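About Trikau

Home cooking and portion classes for people who want to eat better
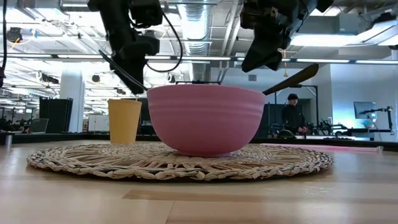
Pink bowl and black spoon on a woven placemat

Trikau is a small nutrition and cooking school. We teach adults how to plan meals, shop for them, cook them and keep doing it when work gets busy. We have been open for seven years. In that time more than 2,000 people have finished one of our courses, most of them with no cooking background at all.

We started as a single evening class in a rented church kitchen on Ullano Street. The class was meant to run for one winter. People kept signing up, so we added a second evening, then a daytime group for shift workers, and after that we needed our own place. We now have a teaching kitchen with six cooking stations, a classroom, and a small office where the coaches hold one-on-one meetings.

What we teach

Our main course is called Hovetti. It runs for 18 weeks and meets once a week for two hours. The first hour is spent cooking. The second hour is for planning the week ahead, going over food logs and talking through whatever went wrong since the last class. Groups are kept small enough that everyone gets time with the instructor.

The course covers breakfast first, then packed lunches, then dinners for one person and for a family. Restaurant meals and holidays come near the end. We used to put them at the start and found that people wanted to get their ordinary days in order before they thought about the harder ones.

We also run shorter workshops on single subjects:

Soups and stews for the freezer
Beans, lentils and other dry goods
Reading a nutrition label
Cooking for one
Snacks for long drives and night shifts

Workshops last one afternoon and do not require you to have taken anything else with us. Wear closed shoes and bring a container with a lid for leftovers.

How we work

We do not sell shakes, pills, powders or meal kits, and our staff do not earn commission on any product. Course fees and a small amount of rental income from the kitchen pay for everything we do.

Some of our students want to lose weight. Others have been told by a doctor to cut down on salt or sugar, and a fair number just want to stop ordering takeout four nights a week. All of them take the same course. Weighing in is optional and is done in private - if you would like to skip it for the whole course, tell your coach at the first meeting and it will not come up again.

We are not a medical clinic. If you are pregnant, have diabetes or kidney disease, or take medication that affects your appetite, please talk to your doctor before you enroll. We are happy to send your doctor the full course outline.

Our coaches

Every coach at Trikau has a degree in nutrition or dietetics, and our kitchen instructors have worked in restaurants, hospitals or school cafeterias. New coaches sit in on a full course before they lead one. Each student keeps the same coach from the first week to the last.

The Siliņa Fund

The Siliņa Fund pays for places on the Hovetti course for people who could not otherwise afford one. It has covered 363 places so far. You can apply with a one-page form, available at the front desk or by mail. We ask for proof of income and a few lines on why you would like to take the course. Applications are read as they come in, and you should hear back within two weeks.

Visiting and enrolling

The next Hovetti course begins on 20th September. Another group starts in January, with daytime and evening places. Fees can be paid in full or in monthly installments.

If you would like to see the kitchen before you sign up, call the office and we will set up a visit. Parking is behind the building - use the side entrance after 6 p.m., when the front doors are locked. The teaching kitchen and restrooms are on the ground floor, and there is a ramp at the side entrance.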